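Startseite | Ausgaben | Themen | Autoren | Suche
Kategorie: Robotik › Wahrnehmung und Planung
Geteilt: 12 · Kommentare: 6

3 Datenaufbereitung und Zustandsschätzung

3.1 Aufgabenstellung und Aufnahmeumgebung

Die Manipulation biegeschlaffer linearer Objekte stellt an die Wahrnehmung andere Anforderungen als das Greifen starrer Körper. Der Konfigurationsraum eines Kabels ist hochdimensional, die Oberfläche nahezu texturlos, und Selbstverdeckungen treten gerade dort auf, wo die für die Planung relevante Information liegt. Als Testfall für die Softwarekette Jibrin dient in dieser Arbeit das beidhändige Entwirren eines weißen Ohrhörerkabels. Der Testfall wurde aus dem älteren Datensatz Sundale übernommen, dort allerdings ohne Handgelenksposen aufgezeichnet, so dass ein direkter Vergleich der Trajektorien nicht möglich ist.

Die Demonstrationen werden aus der Kopfperspektive erfasst. An beiden Handgelenken sitzen Bänder mit Markerblöcken und je einem kabelgebundenen Sensormodul, das über eine Halterung unterhalb des Bandes befestigt ist und selbst einen Marker trägt (Abbildung 3). Die Arbeitsfläche wurde für die Aufnahmen nicht gesondert hergerichtet. Hintergrundobjekte verbleiben in den Daten, damit die Segmentierung nicht auf eine neutrale Umgebung überangepasst wird.
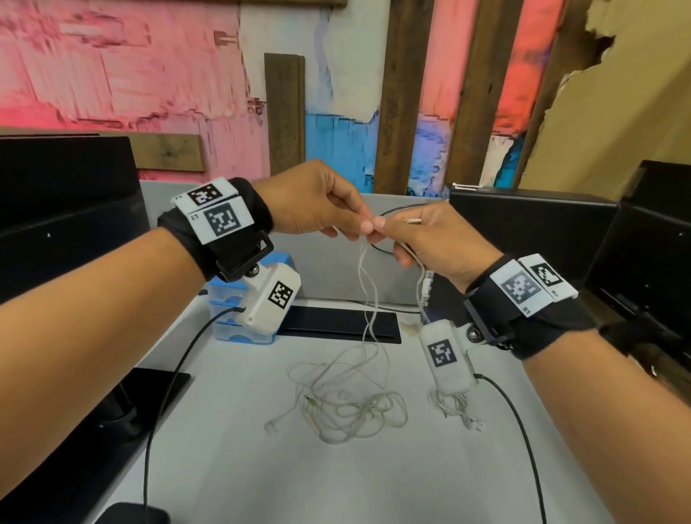
Abbildung 3: Beidhändiger Griff am Ohrhörerkabel; die Fingerspitzen beider Hände treffen sich, der Knäuel liegt auf der Tischfläche.

Die Posenschätzung der Handgelenke erfolgt in zwei Stufen. Zunächst werden alle sichtbaren quadratischen Marker detektiert und ihre Eckpunkte subpixelgenau verfeinert. Anschließend wird für jedes Handgelenk eine gemeinsame Pose über alle zugeordneten Marker bestimmt, wobei die relative Lage der Marker am Band als starr angenommen wird. Marker am Sensormodul gehen mit geringerem Gewicht ein, da sich der Winkel der Halterung zwischen den Sitzungen verstellen lässt. Er wird zu Beginn jeder Sitzung neu kalibriert und danach konstant gehalten. Diese Annahme ist bei Kontakt des Moduls mit der Tischfläche kritisch – entsprechende Abschnitte werden über den Residualfehler erkannt und von der Optimierung ausgeschlossen.

Bewegungsunschärfe einzelner Marker führt selten zum Totalausfall der Schätzung, wohl aber zu Sprüngen in der Orientierung. Wir verwenden daher ein Glättungsfenster von 12 Einzelbildern, das bei schnellen Richtungswechseln adaptiv verkürzt wird. Eine längere Fensterbreite verbesserte zwar die Ruhe der Trajektorie, verschob jedoch die Griffzeitpunkte und machte die nachfolgende Segmentierung in Teilhandlungen unbrauchbar.

3.2 Topologische Repräsentation des Kabels

Auf eine vollständige Rekonstruktion der Kabelgeometrie wird verzichtet. Stattdessen überführt das Modul Batamo die segmentierte Kabelmaske in einen planaren Graphen, dessen Knoten die Kreuzungspunkte und Endpunkte und dessen Kanten die dazwischenliegenden Abschnitte darstellen. Jede Kreuzung erhält ein Attribut für die Über- beziehungsweise Unterführung sowie einen Konfidenzwert. Kreuzungen, deren Konfidenz unter dem Schwellwert liegt, bleiben unbestimmt und werden vom Planer als solche behandelt.

Schwierigkeiten bereiten vor allem drei Konstellationen: parallel verlaufende Stränge mit geringem Abstand, Verdeckungen durch die Finger und weitere Kabel im Bildbereich. Letztere lassen sich im vorliegenden Fall meist über den Helligkeitskontrast trennen, weil die Zuleitungen der Sensormodule schwarz sind. Für Kabel gleicher Farbe ist das Verfahren in der jetzigen Form nicht ausgelegt. Ein Versuch, die Zuleitungen über die bekannte Modulpose geometrisch auszumaskieren, wurde nach kurzer Erprobung verworfen, da deren Verlauf auf dem Tisch zu stark variiert.

Der Graph wird nicht in jedem Einzelbild neu aufgebaut. Nach der Initialisierung wird er fortgeschrieben, solange die Zuordnung der Endpunkte eindeutig bleibt. Verschwindet ein Endpunkt unter einer Hand, so hält die Software die letzte gültige Hypothese und erhöht deren Unsicherheit mit jedem Zeitschritt. Nach 80 Einzelbildern ohne Bestätigung wird die Hypothese verworfen und der Graph neu initialisiert.

3.3 Ableitung der Greifprimitive

Aus den Handgelenksposen, den Fingerstellungen und dem Graphen werden sechs Greifprimitive abgeleitet: Fixieren, Anheben, Lockern, Durchziehen, Übergeben und Ablegen. Die Zuordnung erfolgt für jede Hand getrennt und wird anschließend auf Verträglichkeit geprüft. Das Primitiv Übergeben ist nur zulässig, wenn beide Hände denselben Kabelabschnitt berühren. Anheben und Fixieren können gleichzeitig auftreten und bilden in den Demonstrationen die häufigste Kombination: Eine Hand führt einen Strang nach oben, die andere hält das Kabel weiter unten. 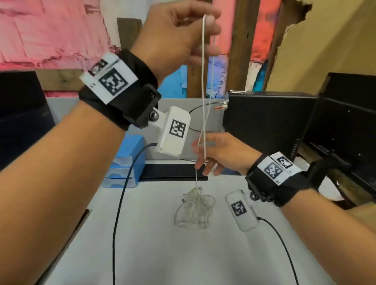
Abbildung 4: Asymmetrische Handhaltung; die linke Hand hebt das Kabel, die rechte greift einen tiefer liegenden Abschnitt.

Für die Übertragung auf ein zweiarmiges System ist die Rollenverteilung der Hände wichtiger als der exakte Verlauf der Bewegung. Der Planer erhält deshalb als Eingabe eine Folge von Primitivpaaren mit zugehörigen Graphkanten und Zielhöhen. Die kartesischen Bahnen werden erst zur Laufzeit erzeugt und gegen die Reichweiten beider Arme sowie gegen Selbstkollision geprüft. Ist für ein Paar keine zulässige Bahn vorhanden, werden die Rollen vertauscht. Schlägt auch dies fehl, legt das System das Kabel ab und fordert eine neue Graphschätzung an.

Die Zugkraft wird in der Ausführung begrenzt. Aus den Bilddaten lässt sich die vom Menschen aufgebrachte Kraft nicht zuverlässig ermitteln, auch die Krümmung des gespannten Strangs liefert nur einen groben Anhaltspunkt. Der Regler arbeitet daher mit einer festen Obergrenze und einer nachgiebigen Regelung entlang der Zugrichtung. Quer dazu bleibt die Steifigkeit hoch, um ein seitliches Abgleiten des Griffs zu vermeiden.

3.4 Annotation und Werkzeuge

Für das Training der Primitiverkennung wurden 2.000 Abschnitte manuell annotiert. Das Annotationswerkzeug Driltunura zeigt Kamerabild, Graph und beide Handtrajektorien synchron an und schlägt Abschnittsgrenzen vor, die bestätigt oder verschoben werden können. Die Annotationsrichtlinie geht auf I-seul Yeo zurück und wurde für den beidhändigen Fall um Regeln zur Überlappung ergänzt. Strittig blieb bis zuletzt die Abgrenzung von Lockern und Durchziehen. Wir werten einen Abschnitt als Durchziehen, sobald ein freies Kabelende eine Kreuzung passiert – unabhängig davon, wie weit der Strang bewegt wird.

Die Vorschläge des Werkzeugs beruhen auf Geschwindigkeitsminima der Handgelenke. Bei kleinen Fingerbewegungen mit ruhendem Handgelenk greift dieses Kriterium nicht, solche Abschnitte müssen von Hand gesetzt werden. Eine Ergänzung um die Abstände der Fingerspitzen ist implementiert, war für die hier verwendeten Annotationen jedoch noch nicht aktiv. Die Auswertung in Abschnitt 4 bezieht sich durchgehend auf den Softwarestand vom 22.05.2025.

Schlagwörter: Bimanuelle Manipulation, Zustandsschätzung, Bewegungsplanung

← Vorheriger Abschnitt | Inhalt | Nächster Abschnitt →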